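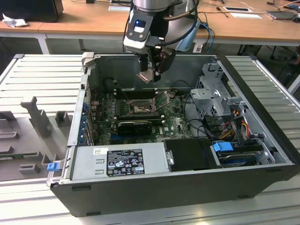
Torkis Refurbished Desktop Tower

2 min read

The Torkis is a used office tower that has been cleaned, tested and sold again with a one-year warranty. It suits home offices, school libraries and front desks. It is not sold as a gaming machine.

Price: $299 without monitor. Keyboard and mouse are included.

What you get

Each tower ships with a 1000 GB hard drive, wiped and reformatted. Memory varies by unit and is printed on the packing slip. If you need a certain amount, write it in the order notes and we will match it or call you before shipping. Operating system is installed but not activated until first start.

Cosmetic grade is B. Expect light scratches on the lid and sticker marks on the front. Dents larger than a coin go to our parts bin in Flurnham.

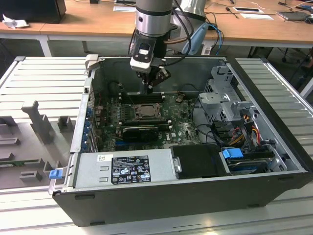
Processor in its socket, no cooler fitted.

Service and parts

The side panel comes off, so memory and drives can be changed at home. Opening the case does not void the warranty. Removing the processor does, unless the work is done by our bench or by Lindgren.

Replacement coolers, power supplies and drive cables are listed under Tistov parts. Thermal paste is sold separately. Use a small amount and wipe off the old paste first.

Orders and returns

Returns are accepted within 30 days in the original box. Buyer pays return freight. For school and office orders, write to Kyung-hwa Yook in sales. Warranty claims go to Do-yoon Woo and need the serial number from the back of the case.

Item no. 1189. Page updated 26 September 2019.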